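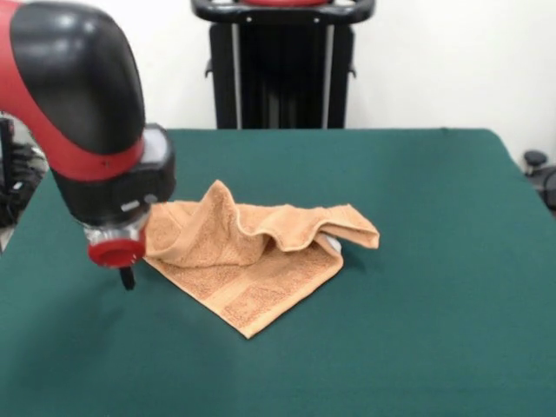
Towel Handling Needs a Written Starting State

Most reports on cloth manipulation give a success rate and a trial count. Few say how the cloth was lying when each trial began. Without that, the rate can't be compared with anyone else's, and I would argue it should not be published.

A rigid part has a pose. A towel has a shape, a fold history and a moisture level, and all three affect the outcome. The Flirnholm draft, circulated in March, covers this with one phrase: "arbitrary initial configuration." Two labs can both comply and still run different tests. One drops the towel from a fixed height. The other nudges it by hand until it looks crumpled.

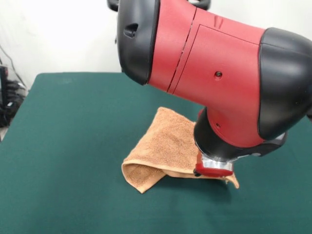 Contact near the edge of a folded terry towel on a dark green work surface.

I would replace the phrase with three requirements. Record the reset method. Keep an overhead still of every start, including the failed ones. Replace the towel after a stated number of cycles - I use 50 - and log the change. Terry pile flattens with use, and a worn towel slides differently from a new one.

Danica Stan objected in her comments on the draft that small labs can't carry this load. At Sernusitz the stills for 2,000 trials took up less disk space than one afternoon of video. The cost is mostly in discipline. 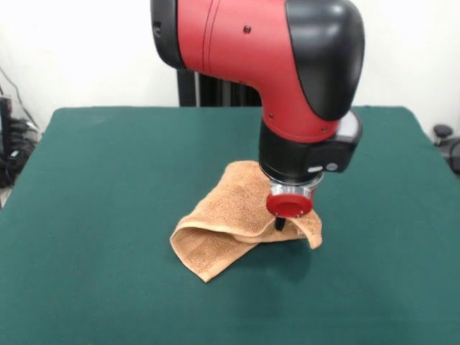

Contact force is the second gap. The draft sets a limit for the gripper but none for pressing cloth against a table, where the surface carries the load and the arm may report very little of it. A limit should be given at the fingertip, with the table covering named. Felt and bare steel are different test conditions.

The comment period is still open. Anyone who has kept start-state records should send them in, along with the reset procedure used.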